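Tiletti Two-Arm Bench Cell

The Tiletti is our friendly little bench cell for soft, floppy goods, and we do love showing it off! At the Prunier open day in June we ran it on bags all afternoon, with visitors leaning in and asking wonderful questions. 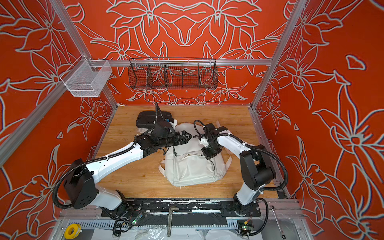 Both Tiletti arms over a white backpack at the open day.

Each cell comes with 2 arms and a wooden work surface, and setup on your floor takes our Kirui team 3 days (coffee is always welcome). The wrist view, a big favorite with guests, is included too.

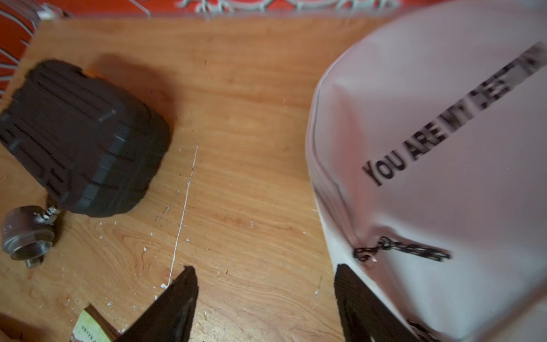

Wrist view: black gripper fingers beside the lettered bag.

Want to come and see one for yourself? Write to the Skemavis showroom and we'll gladly find you a time.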